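Search this site Enter keywords Go

Dondness Hallway Project
Progress report to the Albers Fund, January 2021

Apologies for the state of this, written in between deliveries. Headings follow your form as far as I could make them fit.

1. Where we are

Mostly on track. The hallway sets are going out, the shoe collection is further on than I promised in the last report, and the leaflet is behind. More on the leaflet under 5.

Quick reminder of what you're paying for. People moving into the smaller Dondness flats have a front door that opens more or less straight on to the living room. No hall cupboard, nowhere for coats, shoes all over the floor. We give each household a small two-tier shelf, a few hooks, and a pair of decent shoes per person where they need them. Plus a visit to help put it all up and sort what they've got already. The visit is the bit people thank us for. The shelf is the bit they asked for.

21 households done so far. 53 pairs of shoes through the door, cleaned, matched up and given out or on the way. There are more in bags that haven't been looked at yet so I've left those off.

2. Money

Grant: £1897
Spent to date: £1093

Most of the spend is shelves and fixings. Cleaning stuff next (brushes, cloths, saddle soap, laces, a lot of laces). Van hire was less than budgeted, two of the trips got put together. I'd like to move what's left on the van line over to insoles if you're happy with that. Please say either way before the next order goes in.

Receipts scanned and sent separately. One is missing, for hooks, I have asked the shop for a copy.

3. The work table

We had been doing the shoes on the floor on old sheets, murder on the knees. Now there's a proper table. Light wood, nice streaky grain, big enough to have a shelf standing on it with room left to work in front. It had a coat of Oleo before we started using it, on advice, so polish should wipe off and not soak in. So far so good, though dark polish is still only allowed on newspaper.

Rules for the table, for anyone taking over:

Soles get brushed outside first. No grit on the wood.
One pair at a time.
Laces out, insoles out, both go with the pair in a bag.
Wipe down at the end, dry cloth then damp then dry.

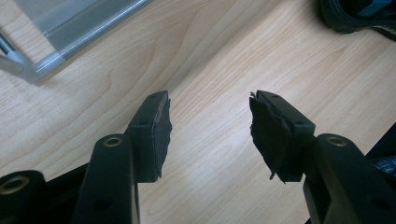
Couldn't the shoe work be done in people's own homes, one of the Dondness households asked us, and save carrying bags back and forth? Fair question. We tried it at the first few visits. Not enough room, and the smell of cleaner hangs about in a small flat for days. So the cleaning stays at the table and the sorting and putting up stays at the home.

4. The shelves

We looked at two. The Wumel was the cheaper and came flat, but it wobbled once there was anything heavier than slippers on it, and the screws were a pain. Sent back, refunded, shows as a credit on the sheet. What we use now has silver aluminium tubing for the frame and grey panels, one up top and one set right down low. Light enough to carry up stairs under one arm. Wipes clean. Not pretty, as one or two people have said, but it goes with anything.

The low bottom panel caused some discussion. Boots won't stand underneath it, so anything tall goes on top or goes elsewhere. On the other hand nothing gets kicked under and lost, and for small children's shoes it is just right, they can reach it themselves.

How we set out the shoes, after a fair bit of trial and error:

Pairs side by side, touching. A gap between left and right is how they end up as odd shoes.
Chunky trainers on the upper panel. They take more room than you'd think and they are what people grab in the morning.
Flat shoes and slippers on the lower one.
Wet shoes never go on the shelf. Mat by the door, then shelf.
One in one out once it's full. This is the hard one.

We run through it at the table before visits, so whoever is going has handled the shelf and knows how much goes on it. The black trainers with the bit of green at the heel have been up and down more often than any others and are good for practice, the left and right are easy to line up by the tab. 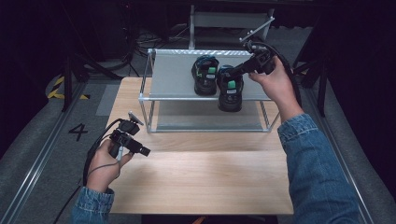 Could there be a version with a seat on it, came the reply when we sent the layout round for comments, as bending down to a low shelf is no good with a bad hip. Good point and it has come up on visits too. A seat is outside this grant. A cheap stool next to the shelf might do it and I'll price one up for the next round. In the meantime we put that person's shoes on the top panel and let everybody else bend.

5. What hasn't gone well

The leaflet. Draft written, too long, nobody would read it. Needs cutting to one side with drawings. Aiming to have it done before the next batch of visits.

Sizes. We get plenty of adult trainers and hardly any children's shoes. Asked round the schools, bit of a response. Might have to buy some, see insoles question above, same pot of money.

Hooks. The adhesive ones fell off textured wallpaper in a couple of flats. Replaced with screw-in where the landlord agreed. Where they didnt, an over-door rail.

Storage. Bags of unsorted shoes are getting in the way. We need a labelled rack for "to clean", "drying" and "ready", at the moment it is three heaps and they merge.

6. Next

Finish the households on the current list.
Leaflet out.
Follow-up visits to the first ones, to see if the shelf is still being used for shoes or has turned into a post tray. Two have already, I'm told.
Decision from you on insoles.
Price up the stool.

Follow-ups will be short, a look and a chat, no form to fill in. I'll write up what people say and send it with the final accounts. If you want to come out on one let me know and I'll ask the houshold first.

Comments

Guest: Had ours put up before Christmas. Trainers on top, slippers underneath, and it has stayed that way apart from my eldest. Thank you.

Guest: Do you take football boots? Got a bag of them, barely worn, all kids sizes.

Reply: Yes please to kids sizes. Clean the studs if you can and tie the pairs together.

Guest: We had the Wumel one from the shop and can confirm about the screws.

Guest: How wide is the shelf? Our gap by the door is very narrow and I don't want to ask for one and then find it wont go in.

Reply: Send us your measurement and we'll check it against one here before anybody carries it over.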